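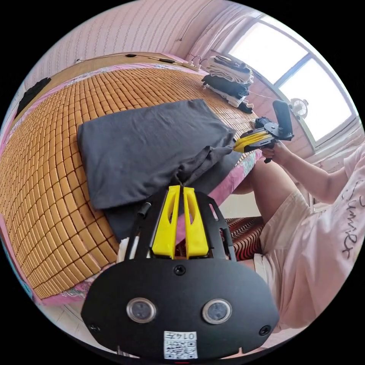
A short thread on Fuvance and its "3,759 clean demonstrations" of laundry folding. I've been going through the set with Inese Pärn for most of October and I have complaints. 1/

For anyone not following: Fuvance sells folding data collected at home with hand-held grippers, two per person. Juvholm bought a slice of it to train the arm they call Holst. Holst folds towels fine. Give it anything dark and it pinches air, closes, lifts, and carries on as if it had a sleeve in its fingers. 2/

Juvholm's line is that dark fabric is "a known hard case." OK. Known by whom, and since when? It isn't in the sales sheet. The sales sheet says "all common household textiles." 3/

So we looked at what goes in. Dark gray cloth on a bed, more dark fabric under it, a fold of the top piece between two yellow fingers. Tell me from one still which layers are in the grip. I can't. Inese can't, and she's been labeling cloth data for years. 4/

The Fuvance label on clips like that is "grasp: success." Every time the fingers close and some cloth is near the tips, success. There is no label for "got two layers" and none for "got the one underneath." 5/

We pulled 2,000 clips and relabeled only the ones with dark on dark. In 89 of them the written label and the cloth plainly disagree. The fingers close, the hand moves off, the fabric stays where it was. Still tagged as a good grasp. 6/

I asked how a clip gets its tag. Answer from Fuvance: finger width. If the fingers stop before fully closed, something must be between them. If they close all the way, it's a miss. 7/

Now think about a thin T-shirt. One layer of it is next to nothing. The width reading for "one layer" and "no layer" sit so close together that a bit of wear on a fingertip covers the gap. We saw the same width number tagged both ways in the same session. 8/

And the tags that came out wrong mostly came out wrong in the flattering direction. I'm not saying anyone cooked it. I'm saying the threshold was set somewhere comfortable and then left alone. 9/

Why this is a safety matter and more than a wrinkled shirt: Holst doesn't check the grasp again once it believes it has one. It swings to the place position at full speed. In Juvholm's own test bay it swung with a half-caught bedspread and dragged a lamp off a side table. Bulb broke. The log for that run says "fold complete." 10/

I've read that log four times. Fold complete. 11/

Their fix, shipped last month, is called Fistano. It's a second network that looks at the wrist camera and votes on whether the grasp is real. Sounds good. Guess what it was trained on. 12/

Yes, the same tags. We ran Fistano over 60 of our relabeled misses and it waved most of them through. A checker that learned from the same wrong answers agrees with the wrong answers. 13/

Reply I keep getting: "more data will wash it out." More data tagged by the same width rule gives you more of the same mistake. I would take a tenth of the clips with someone having looked at each one. 14/

Other reply: "real homes are messy, that's the point." I agree with that one! Patterned sheets, mats, daylight from a window, piles of other clothes on the bed, I want all of it in there. My problem is with the column of tags next to the video. 15/

What I'd like from Fuvance: the width threshold, published, with the fingertip wear limit. What I'd like from Juvholm: a second check after the lift, on weight or anything else that isn't the camera, and a slow swing until that check passes. 16/

Juvholm says a speed cap is "under review." Fuvance has stopped answering Inese, so if someone over there reads this, her email is in the same place it was. We'll put the relabeled list up once she's done a second pass on the black garments, which are taking forever. 17/17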